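3.2 Stems and leaves

The flowers used in the Zirkomham sessions were all artificial and came from Kodine, which sells them mainly to shop fitters. Artificial stems keep their shape from one sitting to the next, so an arrangement made in June can be compared with one made later. The set held 33 flowers in 14 colours. Blooms, leaves and stems were sorted by hand before each sitting, and loose leaves were kept, as Wanyama (Section 2) had found them useful as filler.

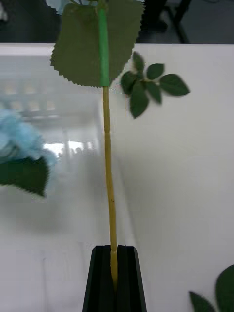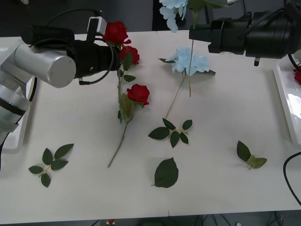
Figure 2. Artificial plant material. First: a pale stem upright in a black holder, with green wrapping higher up. Second: red roses on a white tabletop, with a pale blue hydrangea-style flower held above it.

Stem length mattered more than we had expected. Long stems tipped over the lighter vases, and the Ellen vase, the narrowest of the set, would take only a few at a time. We therefore recorded stem length along with colour and bloom type. The full list has 1,869 entries, one for each placement, and repeated placements of the same flower are entered separately.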